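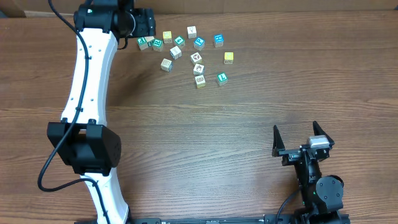 Serra wrote to me by message that with 247 demonstrations the policy should already be fine, and I am not sure this is true.

Block picking, two arms: more demos or more variety?
I trained on 247 demos of alphabet blocks. When the blocks start in new places, success goes down a lot. Should I record 100 more, to have 347?

Cosevo
First please check how you placed the blocks at the start of each demo. We had the same problem. We kept the number of demos the same, but made 25 different start layouts, and tested only on layouts which were not in training. The result became much better. Report both numbers, seen layouts and unseen layouts.

Alon
more data always helps

Wosden
I agree with Cosevo. Also fix the test layouts before you train, otherwise you can not compare two policies.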